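Verkbridge asks Stemton to go easy on the taps

12/3/19 - for immediate release

STEMTON - Verkbridge, the small water company with the large overdraft of patience, is today launching a campaign to persuade the households of Stemton that their water is supposed to be hard, that it has always been hard, and that ringing up to complain about it will not make it any softer.

The campaign, called Live With The Lime, follows a February in which the company's customer line took 1116 calls on the subject of white marks. Callers reported them on kettles, shower screens, taps and, in one case, a tortoise.

"We looked into the tortoise," said Catherine Skinner, head of customer care at Verkbridge. "It had been drinking from a saucer on the patio. The tortoise is fine and we have written to the family."

Stemton's water comes up through chalk, and chalk comes up with it. The minerals are harmless to drink and many people say they make for a better cup of tea, although most of those people live in Stemton and have had little chance to compare.

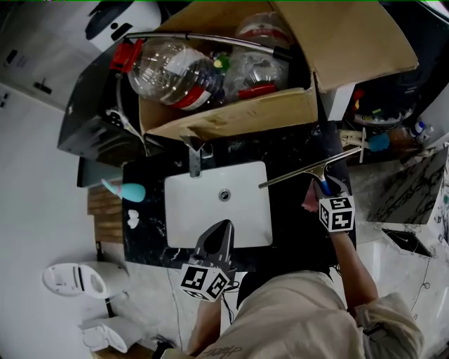
From next week every home in the town will receive a free leaflet, written in plain words after an earlier draft was returned by the printer with a question mark on it. It covers descaling a kettle with white vinegar, the wisdom of wiping things down before they dry, and why you should keep the vinegar well away from marble and limestone. It also has a page on dishwasher salt, which is the page Verkbridge would most like people to read.

The first 2000 households to return the slip on the back will be sent a hardness testing strip. It will turn a colour. The colour will mean hard.

Dace Raudsepp, who wrote the leaflet and has lived in the town for most of her life, said she had tried to be fair to both sides.

"I moved away once, to somewhere with soft water, and I couldn't get the soap off," she said. "I was in that shower for what felt like a fortnight. You don't miss limescale exactly, but you do notice when it's gone."

Verkbridge staff will also hold two drop-in evenings in the hall on Buseo Street, where residents can bring a kettle and have it looked at. Please empty it first. Tea will be served, made with the local water, and biscuits have been approved up to a modest sum.

The company wishes to make clear that it does not sell water softeners, does not recommend any particular softener, and has no view on the magnets some residents have been clipping to their pipes - beyond a mild curiosity about who is selling them.

Copies of the leaflet in large print are available on request from the Verkbridge office in Stemton. Press enquiries should go to Catherine Skinner at the same address. Enquiries about the tortoise are now closed.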